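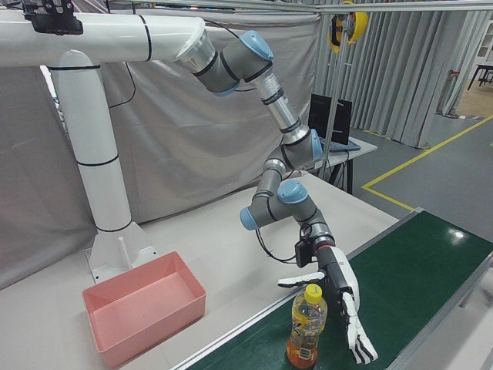
Sorting Drinks at a Packing Bench: Our Summer Project Report

Jul 26, 2025 | By Steinar Overgaard
4 min read
40 shares | 2 comments

What we wanted to find out

Our course asked for a project about one ordinary job, looked at closely. I picked moving a bottle of juice from a conveyor belt to a bin, and I have loved every week of it! It sounds tiny, but packing work is full of small choices: where the bin sits, how tall the bottle is compared with the rail, which part of the bottle you hold. I wanted to write those choices down properly.

The bench

Our belt is dark green with metal rails along the sides, and it stands on a light gray table. The pink bin goes on the table close to the belt, so a bottle only has to clear the rail and come down a short way. In our first plan (drawn in December, before we had a table) the bin was at the far end, and the plan looked very tidy on paper. Moving it closer was the best decision we made all year.

The bin is a plain rectangle with an open top. I looked at a deeper one from the Vallier catalog and decided against it — a deep bin means lowering the bottle further or letting go too early, and I didn't want either.

The bottle

We settled on orange juice in a clear plastic bottle with a yellow cap. The color was a real help. Orange against dark green is easy to find, even with the ceiling lights shining back off the belt. Those reflections were on my list of worries from the start, and I now think anyone planning a belt should look at the lights first and the belt second.

Holding the bottle by its upper part keeps most of the label showing, and I came to care about that a lot more than I expected. A label you can read is a label you can check before the bottle goes in the bin. The catch is that a full bottle carries most of its weight below your grip, so it can swing if you hurry. Slow lift, short trip, straight down. 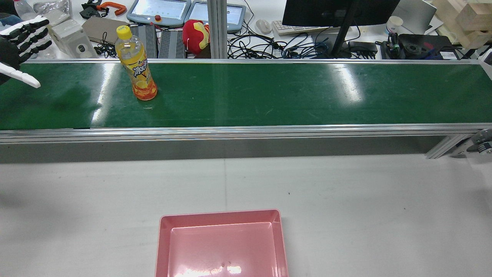 Zoëga read the draft and asked whether a standing bottle was the right choice at all, given that bottles lying flat can't tip over. It's a great question. My answer is that a bottle lying down can roll, and then you need dividers on the belt. Standing also leaves the cap on top where you want it. I'd still like to try both with a heavier drink.

What I'd do next

Cans, cartons, and a second bin for a second flavor. The bin spacing will need its own drawing, and I've already started it.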